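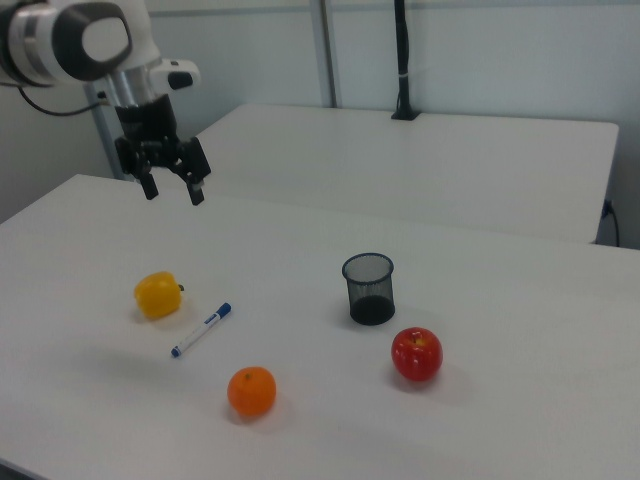 Makus lab starts side-by-side gripper trials

2022-12-15

The Makus automation lab kicked off its gripper comparison this week, and the first numbers are already fun to dig into! Two candidates are in the running: the two-finger Wellia, which the team has used for a while, and the softer-padded Jutumska, new to the lab this fall.

Each gripper gets 1000 pick attempts on everyday things like fruit, vegetables, markers and a mesh pen cup. The arm, the controller and the table stay the same, so any difference should come down to the fingers. So far the Wellia has finished 228 attempts and dropped only eight items, most of them apples that rolled away as the fingers closed.

The pen cup is the one everybody stops to watch. Grab it too low and it tips, grab it too high and the mesh bends a little – the team has spent a whole afternoon on grip force for that cup alone (and enjoyed it, by all accounts).

The Jutumska goes on the arm next, with a second round planned at the Montoya site to see if the results hold up under different lighting. Full logs, including the failed grabs, will be posted on the project page once both grippers have completed their runs.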